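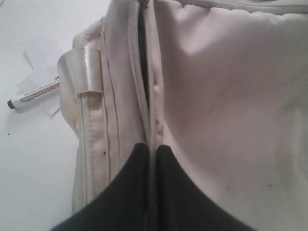 **Kileo Single Travel Net**
Sold by Nazarenko Outfitters. Page revised 10/7/23.

The Kileo Single is a hanging mosquito net for one person, meant for travelers who sleep in guesthouses, park cabins and safari camps where the net supplied is torn, too short or missing. It hangs from one point, drops over the bed and tucks under the mattress on all sides. No poles are included and none can be fitted.

## Specifications

- Shape: wedge, single hanging point above the head end
- Fabric: knitted polyester mesh, white
- Mesh density: 200 holes per square inch
- Packed weight: 14 ounces with cord and hooks
- Skirt: plain woven polyester, sewn to the lower edge for tucking
- Treatment: none as standard, treated version on order
- Fits: single beds and cots up to 36 inches wide

The mesh is fine enough for mosquitoes and most sand flies. The very smallest biting midges can get through any net that still passes a useful amount of air, and this one is a compromise weighted toward air. In hot, still places below 1,000 feet that will suit most people. Travelers going to midge country on the coast should look at the Paslow Fine, which has a tighter weave and is noticeably warmer to sleep under.

## In the packet

The net is supplied with 5 yards of braided cord, a screw hook, two adhesive ceiling hooks, and a small sheet of repair mesh. The adhesive hooks hold on painted plaster and varnished wood. They do not hold on thatch, canvas, bare concrete or whitewash, and should be left on the ceiling afterward, as pulling them off takes paint with it. 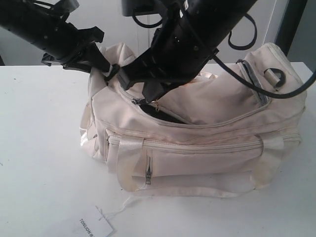

## Hanging the net

1. Find a fixed point above the pillow end. The height should be at least five feet above the mattress. A roof beam, curtain rail or window bar will do. Do not use a ceiling fan or a light fitting.
2. If there is no point directly overhead, run the cord between two walls and clip the net ring to it. Tie off with any knot that can be tightened later – the cord stretches a little during the first night.
3. Spread the skirt over the bed and tuck it in at the foot first, then along both sides.
4. Leave one side open near the head, get in, and tuck that side from within.
5. Check that no arm or foot will rest against the mesh. Mosquitoes bite through a net that touches skin.

In a room with air conditioning the net may swing. A shoe on each lower corner stops this.

## Use outdoors

The Single can be used on a cot under a tarp or on a screened porch. It is not a tent. It has no floor, it does not shed rain, and in wind above a light breeze the skirt pulls free. Most park campgrounds also forbid tying cord to trees, so a vehicle roof rack is the usual anchor. 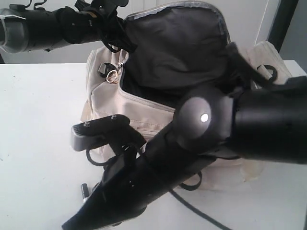
Hiba Tarawneh wrote in September that she had used the Single on a lodge circuit and found the skirt too short for thick mattresses: "On a normal bed it was fine. On the deep ones I had to lie on the edge of it to keep it in." The skirt is 12 inches deep. For mattresses thicker than 9 inches we recommend the extension strip, which attaches with tape ties and adds another eight.

## Treated version

The treated net is dipped in permethrin before packing and has a working life of roughly 30 gentle washes. Delivery takes longer, as stock is made up in small runs. Keep it away from fish tanks and do not wash it in rivers or lakes. Let it air for a few hours before first use. 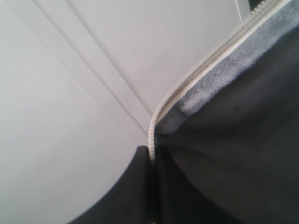
**Can an untreated net be treated at home later?**
A Clistex soak kit will treat one Single. Mix it in a basin, soak the net for 45 minutes, and dry it flat in the shade. Gloves are in the kit.

## Care and repair

Wash by hand in lukewarm water with mild soap. Do not wring, bleach or tumble dry. Drying in direct sun weakens the mesh and shortens the life of any treatment. Pack the net only when it is fully dry.

Small holes can be closed with a few stitches. For larger tears, cut a patch from the repair mesh with a half-inch margin and sew around it twice. Tape works for a night or two and then leaves a residue that collects dust.

## Ordering

| Item | Code |
|---|---|
| Kileo Single, untreated | KS-U |
| Kileo Single, treated | KS-T |
| Skirt extension strip | KS-X |
| Clistex soak kit | CL-1 |
| Paslow Fine, single | PF-1 |

Unopened nets can be returned within one month. Treated nets cannot be returned once the seal is broken. Spare hooks and cord are sold separately at the counter and are not shipped.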